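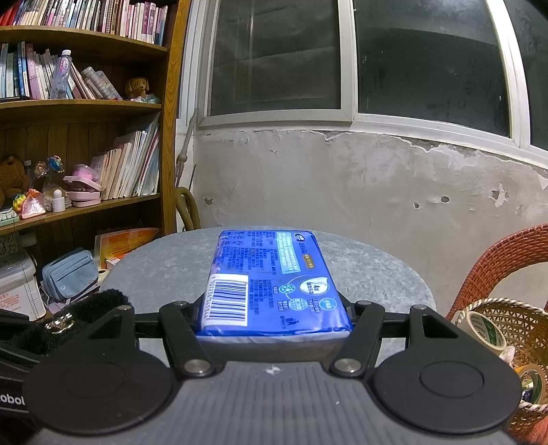
4.2 Fan sightings as evidence

Figure 3. A wrapped blue package held on a round gray tabletop.

Much of the earlier work on pre-release vehicles treats owner forums as a kind of early warning system. Medina and Sosa go furthest, claiming that forum posts about disguised prototypes predict the final equipment list well enough to replace supplier interviews. We doubt this, and our own reading of the Gurnetberg threads gives little reason to change our minds.

We went through 90 threads on the Herrera Cimlow, a mid-size pickup whose test trucks were seen on public roads long before launch. Each thread made at least one claim about a feature of the production truck. Two of us, Urrutia and Espinoza, coded the claims separately and settled differences by discussion. Only 8 threads made a claim that was specific, correct at launch, and not already in print somewhere else. The rest were vague ("bigger screen"), wrong, or copied from magazine reports, often without credit.

Supporters of the forum method will say that 8 good leads are still worth having. Perhaps they are, but a reader in the middle of the test season had no way to tell them from the others. Post length did not help, and neither did the standing of the poster. The most respected member in our sample was wrong about the rear axle three times.

There is also the matter of camouflage. Maldonado assumes that body wrap hides only what is new. Test trucks often carry parts from the outgoing model — lamps, mirrors, even whole doors — and a wrapped old part looks much like a wrapped new one. Several posters argued at length over a tailgate that was later dropped. His scoring scheme counts such posts as partial hits, a choice we find hard to defend. Under the stricter rule set out in Section 3, they count as misses.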